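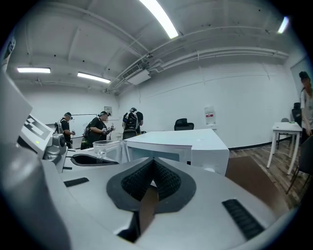

最終更新日：2019年12月2日（月）

割れた壺は割れたまま見せてほしい

5月に、Rerkunsideの丘の下にある小さな考古資料館へ行ってきました。目当てはClaeys遺跡の出土品です。古い港町の跡で、倉庫が並んでいた一角から土器の破片が山のように出ています。展示室に入ってすぐの長いケースに、その破片がずらりと並んでいて、もう、そこから一時間近く動けませんでした。

復元された壺がないのです。いや、正確には奥に一つだけあるのですが、残りはすべて破片のまま。口縁、把手の付け根、底の一部、胴のどこかわからない三角形のかけら。入場券を買うときに「今は220点出しています」と教わって、正直なところ、全部は見きれないだろうと思いました。見きりました。しかも二周しました！

博物館の土器というと、白い石膏で欠けた部分を補って、きれいに立たせたものを思い浮かべる方が多いでしょう。私も子どもの頃からそれを見て育ちましたし、あの姿に助けられて古代が好きになった一人です。だから復元そのものに文句をつけるつもりはありません。ただ、最近はちょっと復元しすぎではないか、と思うことが増えました。本物の部分が三分の一しかないのに、遠目には完品に見える壺。補った部分の色まで丁寧に合わせてあって、どこからが推定なのか、解説を読んでもわからない。あれは惜しい。とても惜しいです。

破片には断面があります。これがすばらしい。外側は赤いのに芯だけが灰色に残っていれば、窯の中で空気がどう回ったか、火をどのくらい続けたかを考える入り口になります。砂粒の大きさも、貝殻を砕いて混ぜたかどうかも、断面なら目で追えます。内側に残る指の跡だって、壺が立ってしまえば覗き込めません。Claeysの把手の一つには、付け根を親指でぐっと押さえたくぼみがあって、自分の親指を宙で重ねてみたくなりました（ガラス越しなので、もちろん重ねるだけです）。

この遺跡が最初に記録に出てくるのは1662年、畑から「古い瓶の耳」が出たという教区の覚え書きだそうです。瓶の耳、つまり把手ですね。書いた人は壺の全体を知らなかったはずなのに、わざわざ書き留めた。かけら一つで人は十分に驚けるのだと、私はこの一行がすっかり気に入ってしまいました。

もちろん反対の意見もわかります。破片ばかりでは地味だ、子どもが退屈する、何に使った器なのか伝わらない。実際、私の前を歩いていた家族連れは10分ほどで次の部屋へ行ってしまいました。そこで効いてくるのが奥の復元品です。一つだけ全体の形がわかる壺を置き、壁に実物大の輪郭図を描いて、破片がどこに当たるかを線で示してある。これで足ります。さっき見たかけらを思い出しながら輪郭図をたどるのが楽しくて、二周目に入ったのはそのせいです。

形を見せる手段なら、今はいくらでもあります。Prorkavmontの発掘チームは、破片の測定データから器形を組み立てた図を公開していて、推定の部分は薄い線で描き分けています。仮説が変われば図を描き直せばいい。石膏で固めた壺は、そう簡単には直せません。古い接着剤をはがすのがどれほど大変か、修復の本を一冊読むだけでもため息が出ます。

それから、もう少し収蔵庫を開けてほしい。展示に出ない破片は木箱に入って、研究者しか見られないことがほとんどです。Stadadeckの郷土館では、引き出し式の棚に200点の破片を収めて、来館者が自分で開けて見られるようにしています。説明は産地と出土した層だけ。そっけないのに、引き出しを開けるたびにわくわくします。ああいう棚が、どこの資料館にも一つあったらいいのに。

壺を立たせる予算があるなら、その半分を照明に回してもらえないでしょうか。斜めから低く当てた光があれば、刷毛目も指の跡も浮かび上がります。Rerkunsideのケースも、左端の照明だけは少し上すぎました。次に行くまでに下がっていたら、また二周します。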